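Sewing and Mending Instructor (part-time), Rustad Community Workshop

Posted November 9, 2025

We're looking for someone who loves fixing clothes and loves showing other people how to do it. Our mending classes have grown from one Tuesday evening group into a full program, and we need a second instructor to keep up with the waiting list (143 names on it this morning!).

Rustad is a shared workshop on the ground floor of the old Lamel button factory. We have a wood shop, a bike room, a small print studio and the sewing room, where you'd spend most of your time. The sewing room has big north windows, eight home machines, two sergers, and an industrial walking-foot machine that everyone calls the tractor. It sews through four layers of canvas without complaint and we're very fond of it.

What you'd be doing

You'd teach three classes a week, two in the evening and one on Saturday morning. Each class has up to eight people in it. The Saturday one is for complete beginners, and we mean complete: how to thread a needle, how to sew on a button so it stays on, how to shorten a pair of pants. The evening classes go further. Zippers, linings, darning, patching knees and elbows, taking in a waistband, relining a coat pocket. We're also hoping to start a class on outdoor gear in July, with tents, rain jackets, backpack straps and so on, and if that's your thing we'd be thrilled to let you shape it from the start.
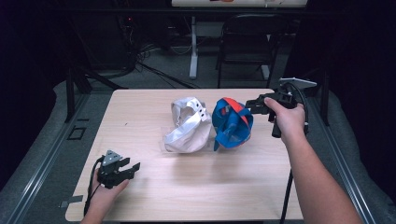 You'd also help run the open repair table on the first Saturday of every month. People bring in whatever they've got and sit down with us to work on it together. Some of it is easy, some of it takes all afternoon, and now and then a garment comes in that sends us straight to the reference shelf. It's a noisy, friendly day and it's the reason a lot of us work here.

Between classes there's some prep: cutting practice squares, winding bobbins, changing needles, sorting the donated fabric, keeping the notions drawers in order. You'd get four paid hours a week for this on top of your teaching time. We also have a supply budget of $500 per season for the sewing room, and you'd have a say in how it's spent.

Who we'd like to hear from

You can sew well by hand and by machine, and you can explain what you're doing while you do it. You're patient with people who are nervous about machines. You don't mind unpicking the same seam twice. Teaching experience is great, but we'd be just as happy with someone who has worked in alterations, costume, upholstery or sailmaking and wants to try teaching. You don't need a degree. Spanish or Vietnamese would be a real plus.

Hours and pay

20 hours a week, $33 an hour, paid every two weeks. Paid vacation and sick time from your first day. You also get free use of every room in the building outside class hours, plus a locker. The Telel bus stops right outside, and there's covered bike parking in the yard we share with Woditz Bakery (cinnamon rolls at ten, go early).

How to apply

Write to Kiran Sachdeva, program manager, through the contact form on our website and put "Mending instructor" in the subject line. Tell us in a page or less what you like to mend and how you learned. Add two or three photos of your work if you have them. Before and after shots are wonderful, and so is a close-up of a darn you're proud of.

We'll invite a few people to visit, meet the team and teach us something for fifteen minutes. Anything sewn is fine. We pay for that hour too. If you'd like to see the place before you apply, come by any weekday afternoon and ring the bell on the yard side, as the street door sticks.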